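Home build visit: the Revden gripper

On Thursday I went to see Hui-mei Yuen and Jade Cropper, who are building hand-held grippers in Hui-mei's apartment.
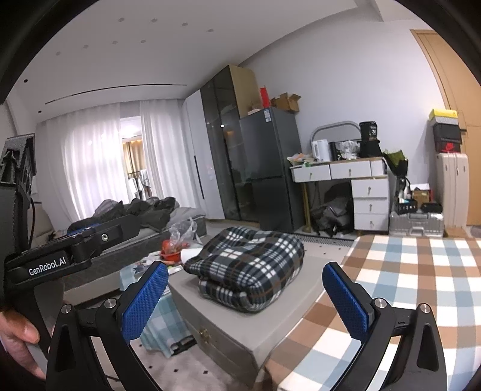 They started in a shared workshop with 38 members and moved the job home when bench time got short. Jade does the finger pads and Hui-mei writes the logging code. The target is 2000 recorded grasps by December, and they have nearly 18 hours of recordings so far. Folding cloth is still the hardest task.

I stayed until 9. Peadar Moriarty has asked to go next.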